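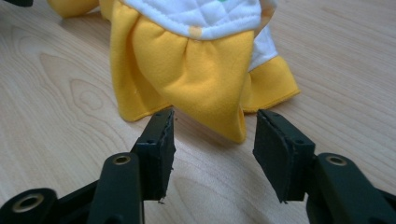

Some reader going by Palamarchuk wants to know why anyone would test a gripper on cloth, when a nice rigid block tells you the jaw force in one go. Fair. A block tells you the jaw force in one go and then you learn nothing else until spring.

Cloth is rude. Quilting squashes, ruffles fold away from you, and a hem lying on smooth wood gives a finger very little to get under. That is most of what I want to find out about a gripper.

So, the comparison. Two hand-held grippers, same table, same yellow and white ruffled thing. One has the dark green linkage fingers with the foam-or-rubber-ish pads. The other is the Drilport, which has hard jaws and a very confident manual.

The Drilport closes beautifully. It closes so beautifully that the ruffle leaves through the side. I got 3 clean lifts out of 8 going in at the hem, and one of those I suspect was static.

Linkage fingers, same approach: 8 out of 8 if I opened wide and came in slowly, noticeably worse if I was in a hurry. I am often in a hurry.

Going for the quilted part is easier with either. It has some body to it. If your demo video only shows quilted fabric I have questions for you.

Pad wear: I've put some 500 closes on the green pair since December and the pad edges are getting a bit frayed. Grip hasn't changed that I can measure. My mood has, slightly.

Palamarchuk again, asking about the controller. Bonach board for both, stock firmware, for logging finger width and nothing more. It drops the first reading after every restart – I now restart it, say hello, and throw that one away.

Wrist camera is the Nadier. Good on pale wood, less good when the fingers throw a shadow right where you wanted to see the hem. I moved the lamp. The shadow moved too.

Next up is the Drilport with softer pads glued on. The manual says not to – the glue is already out.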